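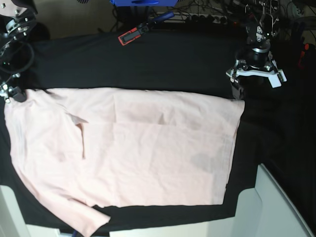 Cotton jersey changes size after it leaves the knitting machine, and most of the change happens in the owner's home. The loops of yarn are stretched during knitting, stretched again during dyeing, and held at a set width while the cloth is dried and rolled. Water and movement let the loops go back towards the shape they would take with no load on them. Length is lost first, because the cloth was pulled mainly in that direction. A long-sleeved top such as the pale pink one at the head of this page shows the effect best in its sleeves, where a small percentage of a long piece adds up to a visible amount at the wrist. On a sleeve of 60 centimetres, a loss of five per cent is three centimetres.

The mill at Plovcombe, which finishes knitted cloth for several clothing firms, has tested every batch for shrinkage for many years. Its method is plain. A square of cloth is marked with two pairs of points, washed, dried, left to rest overnight and measured again. The result is given as a percentage in each direction. Last year the test room handled 2864 squares, and 152 of them fell outside the limit agreed with the buyer. Most of those were light single jersey in pale shades.

The link with pale shades has little to do with the dye itself. Dark colours need a long time in the bath, and the cloth is turned over and over in hot water for most of it. By the time it comes out, a good part of the stretch has already gone. Pale colours take a shorter run. The cloth reaches the dryer with more of its tension still in place, and the customer's washing machine finishes the work.

**What the finisher can do**

There are two common treatments. The first is to feed the wet cloth into the dryer faster than the belt carries it away, so that it lies in small waves and dries without pull. The second is to press the cloth lengthways between a heated roller and a shoe, which pushes the loops closer together. Plovcombe uses both on its Lenel range, a single jersey sold for tops and nightwear. The cost is yield. Cloth that has been allowed to shrink at the mill is heavier per square metre, and a roll of 200 metres going in comes out shorter. The buyer pays for that difference, and some prefer not to.

Adding a small share of elastic yarn is another route. It improves recovery across the width but brings its own trouble, as the cloth must then be set with heat before dyeing. If the setting is uneven, the two halves of a garment can shrink by different amounts and the side seams move round towards the front. Twist in the seams also has an older cause, the twist of the yarn, and the two faults are easily confused when a garment is returned.

**What the owner can do**

Washing at a low temperature helps less than is often supposed. In jersey, movement matters as much as heat, and tumble drying supplies a great deal of movement at the point when the loops are most free to shift. A top dried flat will usually lose less length than one tumbled, even where both were washed in the same load. Hanging it by the shoulders lets the weight of the water pull the body longer, although much of this is lost again at the next wash.

Most of the shrinkage occurs within the first few cycles. After five, further change in plain cotton is slight, and the test room stops measuring at that point unless a buyer asks for more. Ribbed cuffs follow a different curve and are tested separately, on a tube of cloth instead of a square.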